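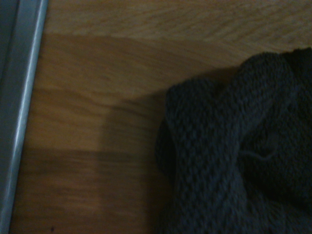
Progress Report No. 4, page 1

Revon Community Kitchen, Mirnport
Report to the Benkirane Fund
18/06/2020

Work done since the last report

The counters are finished. The old worktop by the sink was taken out in the first week and the new wood one went in two days later. It has had three coats of oil, and a fourth is due before the kitchen opens to groups. The metal edging was held up at the supplier in Allemholm and arrived nine days late, but this did not move the end date.

The sink was connected the same week. The plumber came back once to replace a washer under the drain. There have been no leaks since.

Cleaning routine

You asked how we plan to look after a wood surface in a shared kitchen. We tried out a routine over 18 sessions. Spills are to be wiped up with a cloth as soon as they are noticed, coffee and tea first, as these mark the oil if left. Disinfecting wipes are used at the end of a session and the counter is then dried. The green side of the sponge is for pans and the sink only. We had two pale scratches near the wall before that rule was written down, and both were sanded out.

We started with paper towels and went through them too fast. Cloths are now washed on site. We bought 34, in dark colors so that stains show less, and they cost less than two months of paper.

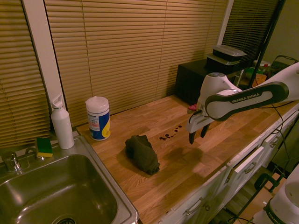 Counter and sink, with a spill still to be wiped and a cloth close by.

Spending

Spending to date is $3,388. Most of this went on the worktop and fitting. Cloths, wipes, sponges and oil came to less than we had set aside, and we would like to move the difference to shelving. Some $600 is left for the rest of the period. Receipts are in the folder sent with this report.

Still to do

The fourth coat of oil.
Hooks for hanging cloths to dry. They are on order.
A printed card with the cleaning steps, to go on the wall by the sink.
A second shelf for dish soap and wipes, so that the ledge can be kept clear.

The next report will reach you in November and will cover the first full season of use. Please let us know before then if the shelving change is acceptable.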